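Home Units Timetable Readings Staff Contact
Search this site Enter keywords Go
Filed under: Course Materials > Automation and Society

Week 4 handout: Can machines do the chores yet?

February 2022

Read this before the tutorial. It covers the second half of the lecture and the set reading on the Tistesar trials.

Factory automation works well where the job comes to the machine in the same position every time. A welding arm on a car line doesn't need to look for the door. Household work is the opposite case. Cupboards differ, doors are left half open, and the things on the shelves get moved by whoever lives there.

Tistesar split tidying a cabinet into 14 separate steps, from opening the door to closing it again. Their machine was given 400 attempts across several furnished rooms. It finished the whole job unaided in 47 of them. Most failures came at two points – letting go of a light object without knocking it over, and working around a door already standing open.

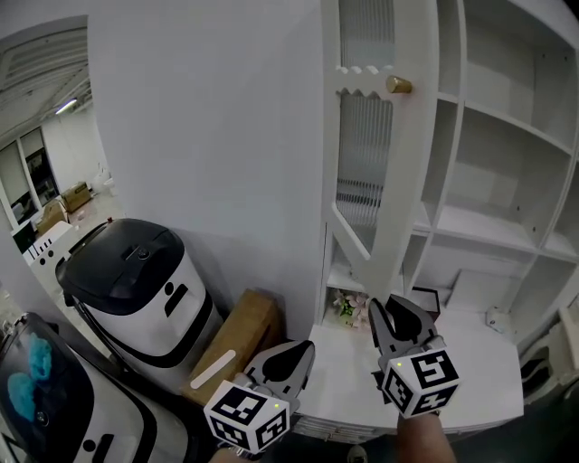

The second point deserves more attention than it usually gets. A person reaching past an open door shifts their weight and turns the wrist without thinking. A machine has to plan a path for the whole arm, and glass is hard for many depth sensors to read. Patterned glass and plain white surfaces cause different errors, so a fix for one may not help with the other.

Shop-floor chores sit somewhere in between. The Bendari warehouse study had machines restocking shelves at fixed heights, with bins in one standard size. Results were much better than in the home trials, but a worker was still called over every 35 minutes to clear a jam or pick up a dropped item. Bendari counts this as automated. Wike, reviewing the same figures, does not.

For the tutorial, bring short notes on the following:

– What should count as a finished chore, and who decides?
– Is it fair to redesign the furniture to suit the machine? (See the Flokholm reading, section 2.)
– Pick one chore from your own home and write out its steps. Mark any step where you rely on touch.

The Flokholm reading is on short loan at the library desk. The essay on this topic is due in May.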